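Scabbard

A scabbard is a close-fitting cover for the blade of a sword, dagger or large knife. It keeps the edge keen, keeps the weather off the metal, and keeps the wearer's leg in one piece! The word is often swapped with "sheath", though many collectors save "sheath" for shorter blades and softer materials. Scabbards have been made in nearly every place where people carried long blades, and the range of shapes, colours and methods is a delight to explore.

Materials and construction

The most common build is a wooden core made from two thin slats, hollowed out to match the blade and then glued together. Leather, cloth or rayskin goes over the top. Some makers lined the inside with fleece, and the natural grease in the wool helped to slow down rust. All-metal scabbards became popular with cavalry, who liked how tough they were on horseback, even though they rattled and could dull an edge over time.

Wood choice matters a great deal. Oak is strong but holds tannic acid, which can stain steel, so softer and milder woods such as poplar and magnolia are often favoured. Japanese makers traditionally use magnolia for the saya and finish it with lacquer, layer upon patient layer.

Parts

The opening is called the throat, and a metal fitting around it is known as a locket. At the other end is the chape, a cap that guards the tip from knocks and wear. Rings or bands along the body take the straps that join the scabbard to a belt or a shoulder harness called a baldric. Early chapes are wonderful things in their own right, and some are found in the ground long after the wood and leather have rotted away.

Decoration

Because a scabbard was on show far more often than the blade inside it, it drew a huge amount of skill. Engraving, carving, enamel, filigree and pressed leather all turn up, sometimes on the same piece. Daggers were a favourite for this kind of work, as they were worn at the waist where everyone could see them, and the hilt and scabbard were often planned together. 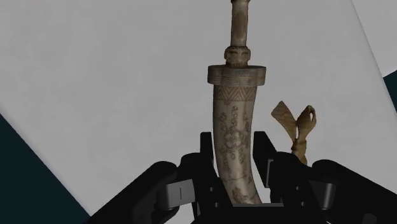

Faisal Gondal has argued that decoration gets too much of the attention, and that a plain scabbard with a well-cut throat shows more about its maker than any amount of engraving. Ehsan Jafri took the other side in a talk at the Mavley arms and armour fair on 3 July 2019, pointing out that ornament can help to place a piece when the blade has been swapped for a later one (which happened often, as blades were traded and refitted).

Fit and wear

A good scabbard grips the blade just enough to stop it sliding out when tipped upside down. Most of that grip should come at the throat, with the rest of the blade barely touching the sides. Damp weather can swell the wood and make the draw stiff, while dry indoor heat can shrink it or open up the glued seam.

Care

Leather scabbards are a poor place to store a blade for years on end, as tanning salts and trapped moisture can pit the metal. Many collectors keep the two apart, side by side in the same drawer.

See also

Baldric
Chape
Frog (belt fitting)
Saya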